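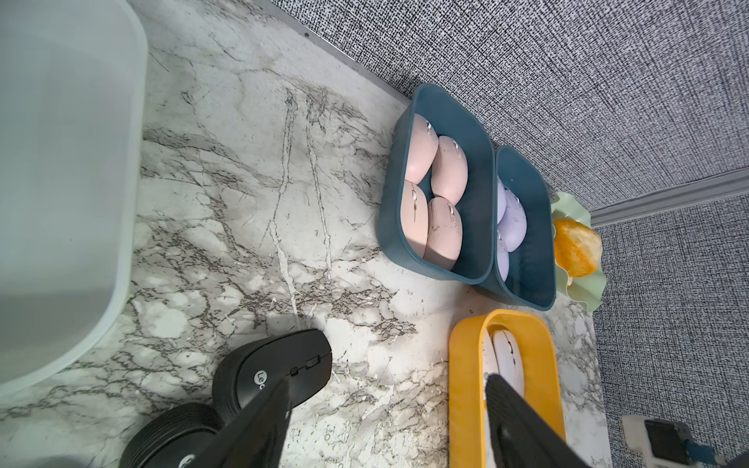
Kolbrún Arnardóttir 读完上一版就来问我：鼠标为什么非要按颜色分，按能不能用来分不是更省事吗？我回她说两样都要分，只是先后不同。颜色一眼就看得出来，好坏得插上电脑试过才知道，所以先把看得见的做完，后面测试的时候手边就不会乱。她又问那黑色的怎么办，这个我放到第 6 步讲，黑色是最麻烦的。

## 第 4 节　鼠标分盘与入柜

这一节接着上一节的“回收和登记”往下走。到这里，你手上应该已经有一批登记过的鼠标了，我们 Fustance 这边的借用柜登记在册的一共 187 只，平时一半以上都在外面。你那边数量少的话步骤一样，少摆几个盘子就行。

### 开始之前要准备的

- 浅托盘，至少一大一小两个同色的，再加一个颜色差得远的。我用的是蓝绿色的一大一小，加一个亮黄的。
- 一个带圆角的半透明大塑料盒，放暂时不处理的东西。
- 一块平整的台面，石纹的、木头的都行，别铺桌布，鼠标底下的脚垫会勾线。
- 软布、棉签、一小瓶异丙醇。
- 标签纸和一支写得出字的油性笔（我被没水的笔气过好几次了）。

托盘我是在 Rarneck 买的，型号 933，边不高，手伸进去拿东西很顺。别家的也行，只要边沿能挡住鼠标不滑出来。太深的那种我试过，鼠标会叠成一堆，最底下那只总被忘掉。

> **注意**：擦洗之前先关掉鼠标电源，装电池的把电池取出来。有线的先从电脑上拔下来。我见过有人一边擦一边把别人屏幕上的文件拖进了回收站。

### 步骤

1. **先把台面擦一遍，等它干透。** 尤其是深色花纹的石纹台面，水渍很难看出来，鼠标底下的光学孔沾上水会飘好一阵子。

2. **摆托盘。** 两个蓝绿色的并排靠里放，大的在左，小的在右，黄的放在它们前面，离自己近一些。左手边留给大塑料盒。左撇子可以整个反过来，Abbas Daneshvar 就是反着摆的，速度比我快。

3. **粉色的进大盘。** 两只一排，滚轮露在上面，摆两排，正好放四只。别硬塞第五只，塞进去以后滚轮会互相顶着，按键也容易一直被压住。粉色多出来的先放进大塑料盒，等这一盘入柜了再拿。

4. **淡紫色的进小盘。** 小盘窄，三只挤在一起就差不多了，不用讲究方向。淡紫和粉色在暖光灯下面特别像，我晚上八点以后基本分不清，所以这一步尽量白天做。实在要晚上做，就把两只放到同一张白纸上比一比，偏冷的那只是淡紫。

5. **白色的进黄盘。** 白鼠标放在浅色盘里很容易看漏，放在黄盘里就显眼多了，脏的地方也看得清楚。白色最显脏，拇指那一侧和滚轮缝里多半都有一圈灰，顺手先用棉签走一遍。

6. **黑色的先留在台面上，一只一只处理。** 好了，说到 Kolbrún 关心的黑色了。黑色的数量最多，牌子最杂，有的侧面光滑，有的带一道道的防滑纹，混在一个盘里根本看不出谁是谁。我的做法是让它们直接待在台面上，有标志的那一面朝上，看清楚标志再贴标签，贴完才给它找位置。白色的圆形标志一般很好认，磨掉了就翻过来看底下的铭牌。

7. **测试。** 从黄盘开始，一次只拿一只。左键、右键、滚轮往前、滚轮往后、滚轮按下去，再在白纸上慢慢画个圈，看指针跳不跳。全过了就放回原来的盘，有一项不过就进大塑料盒，并且在标签上写明是哪一项。只写“坏”字的标签等于没写，过两周你自己也想不起来。

8. **整盘入柜。** 颜色对应的格子在柜门里侧贴着，连托盘一起端进去。Mirnano 的那套登记表里，把这一盘的状态改成“可借”，一盘改一次。漏改的话，前台会一直跟人说没有鼠标，而柜子里其实满满当当。

> **当心**：异丙醇别直接往鼠标上喷，喷在布上再擦。橡胶质地的侧边碰多了会发黏，黏了就救不回来。旁边有插座或者插着充电线的时候，瓶子要放远一点，盖子随手拧上。

### 几条我自己的习惯，你看着办

台面靠墙的地方我会放一只小浅碟，波浪边的那种，给那些不知道往哪儿搁的小东西一个去处：掉下来的脚垫、螺丝、松了的电池盖。一开始我都是随手放在台面上，后来有一枚脚垫粘在了 Abbas 的袖子上，跟着他坐了一趟公交，晚上他才发现。

接收器的事也提一句。无线鼠标如果带小接收器，最好塞回鼠标肚子里的槽，没有槽的就装进小封口袋，用胶带贴在鼠标底部，避开光学孔。千万别把所有接收器收到一个罐子里。Engebretsen 那边交过来的一批就是这样，13 个接收器外形几乎一样，我花了整整一个星期二下午挨个配对，配完眼睛都花了！

颜色如果不够分，比如又来了一批绿的，我建议先别急着买新盘子，用现有的小盘贴张标签顶一阵。我们六月的时候来过几只橙色的，没多久就全借出去了，要是当时买了盘，现在也是空着占地方。

### 常见的小毛病

**指针抖，但换个桌面就好了。** 多半是台面的问题，花纹太亮的石面反光，有些鼠标认不准。测试的时候垫一张白纸再下结论。

**滚轮往下滚，页面往上跳。** 滚轮编码器里进灰了，拿棉签蘸一点异丙醇在滚轮两侧转几圈，等十分钟再试。还是跳就送修，别自己拆，底下脚垫撕下来就贴不平了。

**点一下变成两下。** 微动开关老化，这个擦不好，直接进大塑料盒，标签写“双击”。

**粉的和淡紫的放混了。** 没关系，下次盘点的时候换回来就行，不影响借用。不过要是登记表上颜色已经写错了，请连表一起改，改完在备注里留个名字，我好知道去问谁。

大塑料盒里攒下来的那些，怎么挑、怎么送修、哪些可以拆了留配件，都在第 5 节。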